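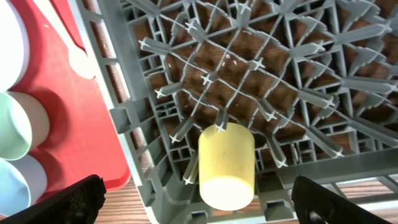

FOR IMMEDIATE RELEASE - 15/09/2025

Natmont Dining Services Introduces Table-Side Tray Sorting at Wimberg Hall

WIMBERG - Natmont Dining Services announced today that guests at Wimberg Hall will be able to sort their own meal trays at the table, using a new clearing routine prepared over the summer with the tableware supplier Fenard. The routine replaces the single return hatch at the south end of the dining room, where trays were previously handed in with everything still on them.

Wimberg Hall serves lunch to 200 guests on each working day and has 34 tables. Under the new arrangement, every table will have a container for paper and wrappers, a separate tray for cleared items, and access to a dish rack for cups, bowls and plates. Leftover food is taken off the dishes first. Cups go into the rack upside down.

"The old hatch was built for a much smaller dining room," said Svetozár Baláž, Director of Operations at Natmont Dining Services. "Our guests told us they were willing to do part of the clearing themselves, provided the steps were simple and everything they needed was within reach. We have taken them at their word."

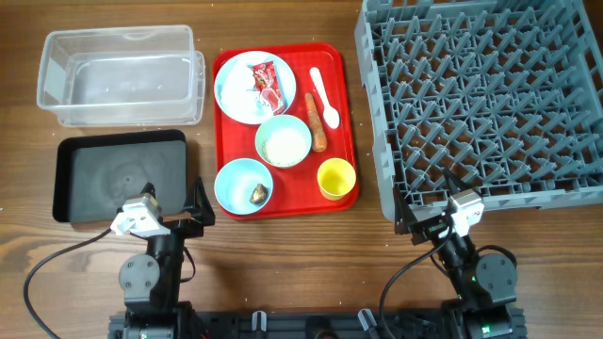

The routine was drawn up around the ordinary Wimberg lunch and the state in which trays tend to come back. Kitchen staff asked that paper be dealt with before anything else, as napkins left among the dishes slow down the washing line. A meal tray may hold a crumpled tissue and a snack packet on the same plate, with a bowl of pale grains, a carrot and a plastic spoon close by, and each of these has to be handled in its own way. Printed cards explaining the order of work will be placed on all tables before the opening day.

Fenard has supplied 155 new trays for the hall. The company will also replace worn racks in the kitchen under a service agreement that runs for 2 years.

"Color does a good deal of the work," said Aurel Marinescu, Product Manager at Fenard. "A red tray is for eating from and a black tray is for clearing. Guests learn that in one visit." 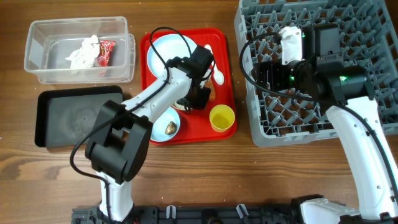

Tissue and wrapper in the clear container, with dishes still on the red tray.

The routine will be reviewed in December. Natmont Dining Services expects to extend it to the Havlíček building once the review is complete. Meal prices and serving hours at Wimberg Hall are not affected.

Media inquiries may be directed to the Natmont Dining Services press office.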